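Home robotics and automation > General talk > Can a machine do the house chores yet?

nurkari_dan
Posted 11/04/2021

Good evening to all. I read this forum for a long time but I write seldom, so please forgive my English, it is my third language.

My question is simple. Every month I see a new video where an arm folds a towel or puts a cup in a rack. My wife asks me when we can buy one, and I don't know what to answer her. I work in a packing shop in Stokton, where we have three arms on the line, and they are very good at one thing: the same box, in the same place, all day. At home nothing is in the same place. So what is your opinion, is it near or is it far?

I will give one chore as a test, because general talk leads to nothing. The chore is to sort chopsticks and put them back in their basket. A child of five years can do it while watching cartoons.
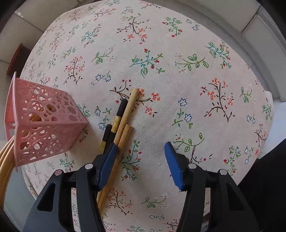 Chopsticks on the flowered tablecloth, two of them with black ends and gold bands, and the pink basket on its side.

For me the difficulty begins before any gripping. The sticks are thin, they lie close together, and the brown ones are on a cloth that has brown branches printed on it. A person doesn't notice this problem at all. Then the machine must take one stick and leave its neighbor in peace. Then it must do something with the basket, because it lies down, and there are sticks inside it already.

Please tell me if I am too pessimistic.

----------

sitham_bench
Reply #1

You are a little too pessimistic, I think. Picking up one thin stick from a table is solved well enough. I have done it on my bench with a cheap arm and soft fingertips. I made 40 tries with wooden skewers and the arm lifted a single skewer in most of them. The fingers must come along the stick from both sides and close slowly, that is the whole secret.

The printed cloth is also not so terrible. The camera sees depth, or you teach it with many pictures.

----------

rimkute_k
Reply #2

Dear sitham_bench, with respect, "most of them" is exactly where we disagree. If I put away the sticks after dinner and in every tenth try I drop one on the floor, my family will ask me to sit down and they will finish it without me.

Also, were your skewers lying separately? In the photo two sticks have their sides together. If the fingertip pads are wider than the stick, they can easily take both.

----------

sitham_bench
Reply #3

Yes, they were separate. I accept this point. For sticks side by side I would push them a little first, so that a gap opens, and only then grip. It costs time but it works in my head :) I will try it on the bench and report.

----------

old_lathe
Reply #4

I come from the shop-floor side and I want to say something about cost. We had a quotation in September for a cell that sorts mixed pins from a bin. The price was high, and the seller wanted the pins spread on a plain gray belt with good light. We kept the two men who do it by hand.

So my answer to the first question: in the shop it is possible if you change the shop. At home you will not change your tablecloth for a robot. My wife would sooner change me.

----------

rimkute_k
Reply #5

old_lathe, but people did change their homes for the dishwasher. They stopped buying plates with a gold edge. Maybe we will buy a different basket, a heavy one which stays upright, and the chore becomes two times easier. I don't see a shame in it.

----------

nurkari_dan
Reply #6

Thank you for the answers. I like the idea with the heavy basket, though then I must say to my wife that we buy a basket first and the robot in some years.

sitham_bench, when you try the pushing, please use sticks of two kinds, and ask the arm to keep each pair together. In our house a plain stick with a black one is not a pair, and my mother-in-law will notice it.

----------

sitham_bench
Reply #7

Agreed, two kinds. I have to order the black ones, so give me until the end of next week.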